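Changing the Laces on a Pair of Trainers

Section 5 of the Hivamlow Hallway Guide
Written by Vandana Srivastava, July 29, 2019

Welcome back, and well done for getting this far. By now you should have your shoe cabinet standing level against the wall, and I hope you have had a cup of tea since. In this section we leave the furniture alone and turn to the shoes themselves, beginning with a job that a great many of us put off for months: taking out one set of laces and putting in another. I am using black trainers and swapping between plain black laces and a black-and-white zigzag pair, but the steps are the same for whatever colours you like.
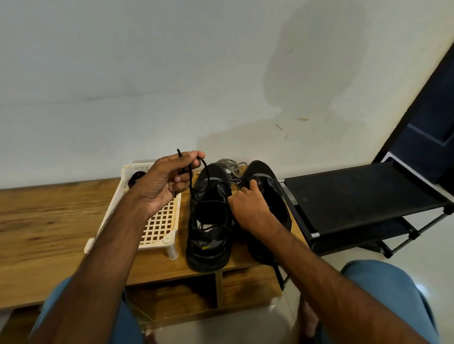
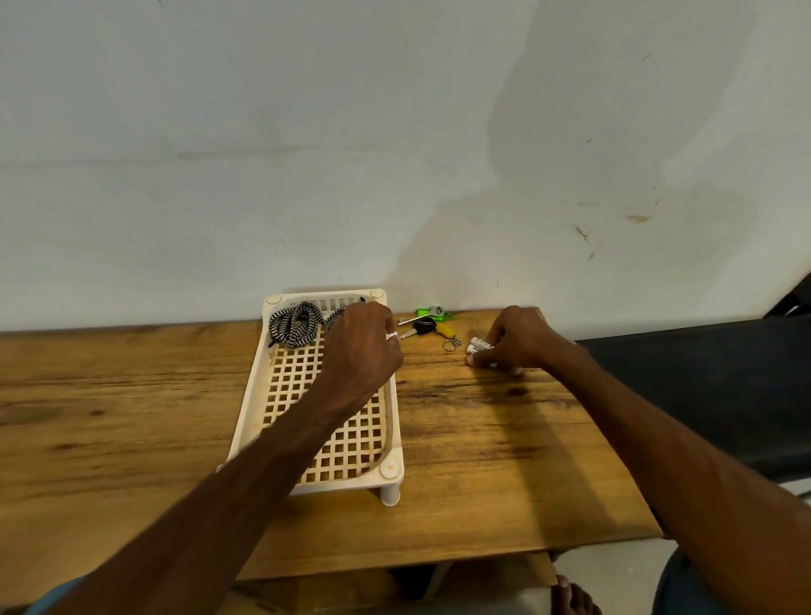
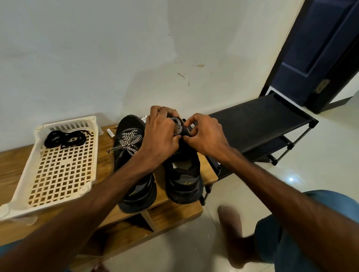
Most people, left to themselves, do this job sitting on the bottom stair with one shoe wedged between the knees, and I did it that way for years. I would gently steer you towards the cabinet top instead. It is a comfortable height, you can rest your forearms on it, and both shoes can stay side by side where you can compare them as you go.

BEFORE YOU BEGIN

You will need:

Your pair of shoes, brushed free of loose dirt
The new laces, out of their packet
A small tray or shallow basket (the Pletance tray from Section 2 does nicely)
A dry cloth
Good light, from a window if you can manage it

Note: Please check the length of your new laces before you take the old ones out. Lay an old lace you already know fits, or a piece of string cut to the same length, next to the new one. If you have neither, take the lace out of one shoe only and measure against that. My own trainers have mine at 67 cm short of the longest pair sold in our local shop, and I have twice come home with laces fit for a pair of walking boots.

CLEARING THE TOP

1. Take everything off the cabinet top that tends to land there when you come through the door. Keys, lip balm, receipts, odd batteries - put them in a pocket or a drawer, or push them well back to the wall if you know you will want them again shortly.

2. Wipe the top with your dry cloth. Grit under a shoe will mark a wooden surface surprisingly quickly, particularly when you are pulling on a lace and the shoe shifts about.

3. Set the tray to one side of where the shoes will go, within easy reach. Shake it out first if it has been gathering dust.

Caution: Do not let the tray hang too far over the front edge of the cabinet. A sleeve will catch it sooner or later.

TAKING OUT THE OLD LACES

4. Stand both shoes on the cabinet with the toes pointing away from you. You will be looking down into the openings, and left and right will stay the same as when the shoes are on your feet, so there is less to muddle.

5. Undo any knots completely. If a knot has pulled tight, push the lace into it from both sides to loosen it, and work it open with your fingertips. Please don't use scissors unless you are certain the lace is going in the bin.

6. Begin at the top pair of eyelets. Hold the collar of the shoe with one hand, fingers tucked inside the opening, and draw the lace out with the other. Go down towards the toe, one crossing at a time.

7. Coil the lace loosely around two or three fingers, slip it off, and put it in the tray. Do the same with the second shoe.

Caution: Never drag a whole lace through in one long pull from the top. The friction can fray the edge of a fabric eyelet, and the plastic or metal tip may come away.

Note: This is a good moment to lift each tongue and wipe underneath. You will be astonished at what lives under there, and it is far easier to reach now than it will be in ten minutes' time.

PUTTING IN THE NEW LACES

8. Untangle your new laces fully and smooth them between finger and thumb. With flat or patterned laces, check for twists along the whole length.

9. Starting at the toe end, pass one tip down through each of the two lowest eyelets so that a straight bar lies across the shoe.

10. Pull both ends up until they are equal. Take your time over this one, as it saves undoing everything later.

11. Cross the ends over and bring each one up from underneath through the next eyelet on the opposite side. Carry on in this way to the top. Keep the same side crossing over first each time and the pattern will sit neatly.

At the upper eyelets the tongue likes to slide down out of sight. Hold it up with the fingers of one hand, curled over the collar, and thread with the other. If your fingers are stiff in the mornings (mine are), leave the lower crossings a little slack until both sides are through, then tighten gradually from the toe upwards.

Once the first shoe is finished, leave it standing beside the second and use it as your pattern. Tie nothing yet. Put both shoes on, stand up, and adjust the tension with your weight on your feet.

LOOKING AFTER THE SPARE SET

Laces in good condition are worth keeping. Wash them by hand in warm soapy water, rinse them, and dry them flat on a towel before you coil them again. Keep each pair together in its own coil - a loose twist of paper round the middle is plenty. The Matheson drawer divider described in Section 11 has a narrow compartment that suits them well, though a clean jar will do just as nicely.

Throw away any lace that has worn thin in the middle or lost a tip. A lost tip can be mended for a while with a narrow strip of clear tape wound tightly round the end.

If you have Gerkudix elastic laces, please turn to the next section before threading them, as they are fastened at the top with a toggle and are cut to length afterwards.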